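Do small baskets really fix a messy worktable?

January 3, 2024

Every winter somebody tells me my life would be better with baskets. This time it was Gaetano Caputo, who has sorted his entire sewing corner into white plastic ones and now talks about it the way other people talk about quitting sugar. I have my doubts. I've bought storage before, and mostly what I stored was more stuff.

Still, I said I'd give it a fair look. His idea is that a worktable gets two baskets and no more. One is for whatever you're using today, and the other stays free until something needs a home.
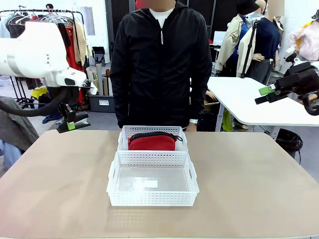
Do the holes in the sides make any difference?

Only for small things. Pins and loose snaps can slip through, so those need a pouch or a tin with a lid.

The pouch is where I got stuck. If I have to put the little things in a zippered pouch and then put the pouch in a basket, what is the basket doing for me? Gaetano says it keeps the pouch from wandering off. Maybe. My scissors wander off from a drawer, and a drawer has a front.

I will say I like a chunky zipper. I had a skinny metal one on a Halás pencil case that jammed by September, and I've held a grudge against fine teeth ever since. Big plastic teeth look like something off a kid's backpack, but I can work them with cold hands, and lint doesn't seem to bother them as much.

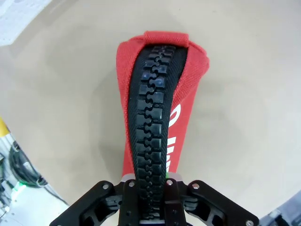 Red canvas-like fabric, black zipper, very big teeth.

Then there's the stapler question — where does it go? It's too long for the pouch and it takes up half a small basket. The Tunum organizing booklet Gaetano lent me says everything on a table must live in a container. I don't buy it. A stapler weighs enough to stay where you put it, and I reach for it all the time when I'm pinning paper patterns together.

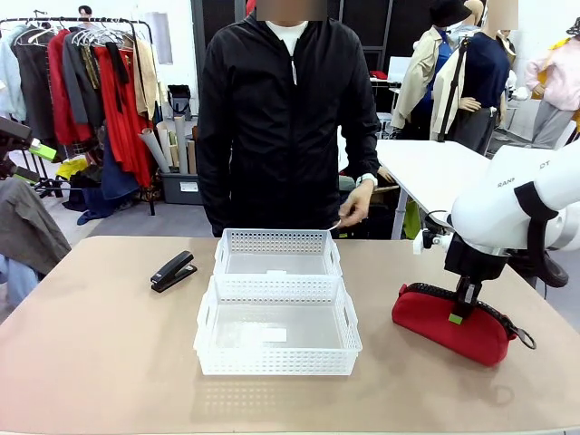

So my version of the system is looser than his. Big tools can sit out. Small tools go in the pouch, and the pouch can sit next to the basket if it wants to. I'm keeping the two-basket limit for now, mainly to see how long it takes me to break it. Gaetano has already offered me a third.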